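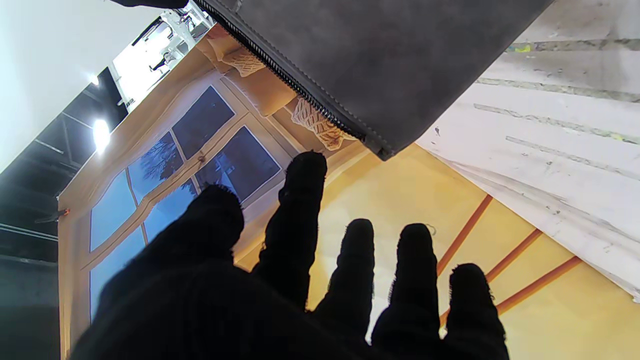

One reader at Haverford wrote to object that a glove is a consumable and deserves no more thought than a printer cartridge: change it when it tears, and spend the working hours on the arm. The letter was courteous, and many who run such cells would sign it. I believe it is mistaken.

The knit covering is the only part of the Takix hand that meets the work. At Dititz, where the cell handles soft goods and small pouches beside a miniature room set, the maintenance log for the spring ran to 123 entries. Of these, 50 concerned the fingers of the glove, and only 4 the arm. Loose threads along the edges of the fingers are easily passed over at the start of a shift. A stray fibre at a fingertip can catch in the teeth of a zip, and the fault is then entered as a grasping error and sent to the wrong department.

The present schedule at Flurkadbridge calls for a new glove after 19 shifts, whatever its state. A fixed interval is simple to audit, but it takes no account of what the hand has been touching. Fringed cushions and knitted pieces wear a fabric finger quite differently from smooth board.

I would ask for two changes. The glove should be inspected at the wrist camera before each run, with the fingers spread, and the picture kept with the log. Trimming of threads should be recorded as maintenance – at present it is done with nail scissors and goes unrecorded. The interval may then be set by the evidence, and the budget for gloves argued on the same footing as the budget for bearings.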